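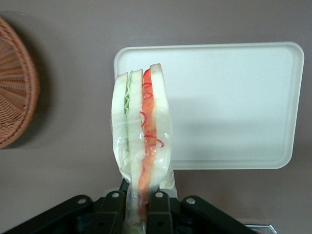

Chapter 6
Cold Sandwiches: Building, Wrapping and Holding

A cold sandwich is made to be eaten later. It may sit in a display case for most of a morning, ride in a delivery crate, and then wait on a desk until lunch. The cook has to plan for those hours when choosing the bread, the order of the layers and the wrap. A three-slice sandwich takes more planning than a two-slice one, as it has two fillings and four bread surfaces that can get wet. With lettuce on one side of the middle slice and tomato on the other, as in the white bread sandwich in clear film at the head of this chapter, the tomato side needs the most care. Tomato gives off juice as soon as it is cut, and salt speeds this up. Lettuce holds its water much longer if it was dried well after washing.

In Chapter 5 you learned to set up a station and portion fillings by weight. You will use the same station plan here. If your class skipped the section on slicing tomatoes, go back and read it before the first lab.

The chapter has four parts. Section 6.1 covers bread: slice thickness, crumb, crust, and how old a loaf can be before it should go to toast or crumbs. Section 6.2 deals with spreads. Butter, soft cheese and mayonnaise all slow the movement of juice into bread, but they do not do it equally well, and they must reach the crust on every side. Section 6.3 is about cutting and wrapping. Section 6.4 covers holding temperatures, labels and discard times.

Words to know: crumb, barrier spread, closed face, cut face, film wrap, hold time.

A case from the trade

Anežka Malý ran the cold counter at a small lunch shop in Vevdale. In February the shop was making about 50 wrapped sandwiches each morning, and the staff could finish them between opening and the first rush. Then an office building nearby placed a standing order, and the weekly total went up to 357. The recipes stayed the same. The wrapping had to start much earlier, and customers began to bring back sandwiches with wet bread.

Malý changed two things. She moved the tomato slices to a rack to drain while the bread was being spread, and she had each sandwich wrapped as soon as it was cut. Before that, cut sandwiches had been left in rows until a whole batch was ready, so the faces dried out while the middles got soggy. Her order sheets are printed at the end of Section 6.3, and you will need them for the work there.

6.1 Choosing the Bread

Start with the crumb. Press a slice lightly with one finger and let go. Bread that is right for a closed sandwich springs back within 2 seconds.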